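Diario de obra y de casa
Enero

06:40
Lectura del higrómetro de la despensa: 54 % de humedad relativa. La sonda de la pared norte sigue dando un valor más alto que la del centro, como toda la semana. Purgo el radiador del pasillo, que vuelve a hacer ruido al arrancar la bomba. Sale aire durante unos segundos y luego agua limpia. La presión del circuito queda en el margen verde y no añado agua.

El contador general marca 3661 a primera hora. Lo apunto en la hoja de la caldera y no en el cuaderno pequeño, donde las cifras anteriores están escritas a lápiz y ya no se leen bien.

08:15
Llamada de Ida Heitmann desde Tivholm. El pedido de lana mineral a Stöcker sale en dos entregas. La primera trae los paneles para la cubierta; la segunda, los recortes del faldón oeste y la cinta de sellado. Le pido que no acepte la cinta de sustitución que ofrecieron en otoño, de peor adherencia sobre madera fría. Queda en confirmarlo por escrito.

Reviso de nuevo el cálculo del faldón. Con la capa actual el punto de rocío cae dentro del aislamiento, cerca de la cara exterior, y eso obliga a cuidar la barrera de vapor en todos los encuentros. El encuentro difícil es el de la viga de cumbrera. Dibujo dos soluciones a escala 1:10 y descarto la segunda: exige cortar la lámina en una esquina donde luego no cabe la mano para pegarla.
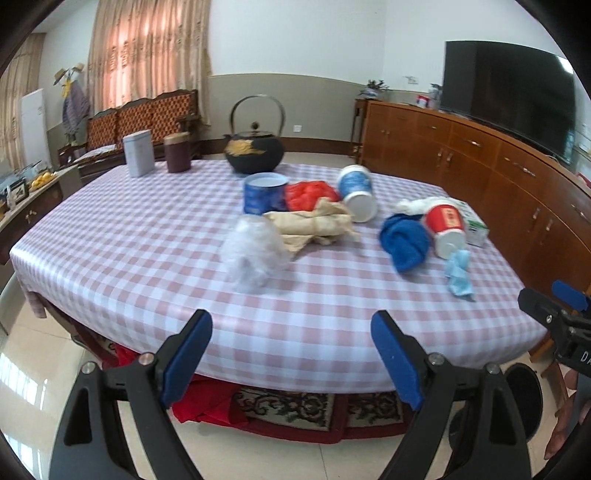

La solución que queda es la del solape largo, con la lámina doblada sobre la viga antes de montar el rastrel. Consume más material. A cambio, las juntas se pueden repasar desde la escalera, sin desmontar nada.

11:30
Subo al desván con Wolfram Lindemann. Medimos otra vez la separación entre cabios y la diferencia con el plano es de pocos milímetros en casi todos los vanos, salvo en el último, junto a la chimenea, que es bastante más estrecho. Wolfram opina que la chimenea se rehízo después de la cubierta y que entonces desplazaron un cabio. Es posible — la madera de ese lado tiene cajeados que no corresponden a nada de lo que hay ahora.

Cambio la pila del registrador Virnex y lo reinicio. Intervalo de medida, 10 minutos. El registro anterior tiene un hueco de una noche entera y no sé a qué atribuirlo. Dejo una segunda sonda en el mismo cabio, a media altura, para comparar.

15:00
Comida tarde. Después, factura de Usteo por las bandejas de ventilación del alero: 199, transporte incluido. Es lo presupuestado. La archivo con las demás y anoto que falta la ficha técnica, necesaria para comprobar la sección libre de paso de aire.

Prueba de humo en el alero sur con una varilla de incienso. El tiro es claro en los tres primeros vanos y casi nulo en el cuarto. Meto la mano y saco restos de nido y mortero viejo. Repito la prueba y mejora, aunque sigue por debajo de los otros. Habrá que abrir desde fuera cuando no haya hielo en las tejas.

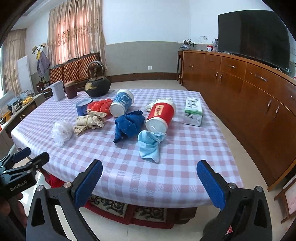
Pendiente
Pedir a Usteo la ficha de las bandejas.
Comparar las dos sondas del cabio cuando haya una semana de datos.
Plantilla de cartón para el vano estrecho de la chimenea.
Preguntar a Wolfram si todavía tiene la sierra de hoja larga para lana mineral.

21:50
Higrómetro de la despensa, sin cambios apreciables. El radiador del pasillo, en silencio desde la purga. Releo el detalle de la cumbrera y corrijo una cota — había medido hasta la cara del rastrel y no hasta el eje. Mañana paso el dibujo a limpio y se lo mando a Ida.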